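Laboratory Diary, Jiltalville Site
Entry for November, second week
Kept by the shift supervisor, manipulation cell 3

07:40. Took over the cell from the night shift. The handover sheet recorded one open item, the unplanned stop of the right arm during the bowl-stacking task. The arm had been left in the held state with the drives off and the red tag on the enclosure switch, as the procedure requires. No injury was reported. One bowl had been knocked to the floor and was set aside with a chip in its rim.

08:05. Read through the controller log before any power was restored. The log shows that the right arm closed its gripper on the rim of the upper bowl, began to lift, and then reported a grip width that did not agree with the commanded value. The arm should have stopped at that point. It continued to lift, and it was the force limit at the wrist that ended the motion some moments later. The written safety case for this cell relies on the first check. The second is intended as a reserve. I have therefore recorded the event as a failure of a protective function and not as a dropped part, and the event number has been changed to match.

08:30. Informed Hartmut Janssen at Zamcombe by telephone. He asked that no software be reloaded until the settings in use at the time had been copied and stored. This was done before 9:00, and the copy was placed in the event folder together with the night shift's notes. He also asked whether the left arm had moved during the event. The log shows that it had not. It was waiting at its hold position for a release signal that did not come.

09:15. The event took place on cycle 1,972 of the current run. The run was planned for 2,549 cycles. It is suspended, and the production office at Garnberg has been told that the figures due at the end of the month will be incomplete. They requested a revised date. I declined to give one.

09:50. Inspected the right gripper with the drives off. Both fingers are straight and the screws hold to the marked torque. The cable from the forearm to the gripper was checked along its full length, with attention to the place where it loops free of the housing. The outer cover is sound. The connector at the gripper end could be turned slightly by hand, which it should not allow. It was photographed, left as found, and marked with tape.

10:30. Received permission to restore power at reduced speed for observation only. The conditions were written on the board and read out: one person at the stop button at all times, no reaching over the table while either arm is live, and all persons to remain behind the far edge. The test was to use the same white bowls as the night run, excluding the chipped one. 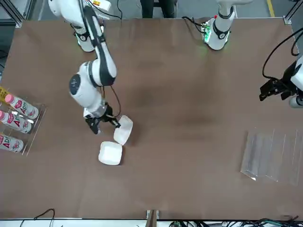 The first two attempts at reduced speed were completed without a fault message. On the third, the width reading jumped while the gripper was working at the bowl, and the arm did not stop. The operator at the button ended the motion by hand. The same behavior was seen again on the fifth attempt. After 7 attempts I closed the test, as the fault had been reproduced and there was nothing to gain from repeating it.

11:45. Compared the two sets of records. In both cases the width signal was lost for a short time and then returned with an old value. The controller accepted the old value as current. A loose connector may explain the loss of the signal, but it does not explain why the controller went on trusting a reading that was no longer being refreshed. These are two separate faults and I have entered them separately. Replacing the connector alone will not be accepted as a repair.

12:20. Midday break. Cell locked off, key in the supervisor's cabinet.

13:10. Call with Hartmut Janssen and the controls group at Magbanua. The controls group confirmed that the age check on the gripper signal had been switched off in the settings file now in use. It was switched off during setup to prevent nuisance stops and was not switched on again before release. The release form has a line for this check – the line is signed. I stated that the signature would have to be looked into, and that I did not wish to discuss it further on an open call. This was agreed.

14:00. Asked that the settings file for every cell at this site be read against the release form by someone who did not sign it. Cells 1 and 2 were read this afternoon. In cell 2 the check is on. In cell 1 it is off, and that cell has been stopped as well. The cell 1 operators were told in person.

15:25. Connector removed and bagged for Zamcombe. A replacement is in stock but will not be fitted until the age check has been restored and tested with the signal line pulled on purpose. The test sheet for this is in draft. I have asked for the pull to be made with the arm lifting and again with the arm at rest, on both sides.

16:40. Written statement taken from the night operator, who acted correctly and has been told so. Enclosure switch tagged. Drives off on both arms. Handed over to the evening shift with the instruction that cells 1 and 3 remain out of use until released in writing by Hartmut Janssen or by me.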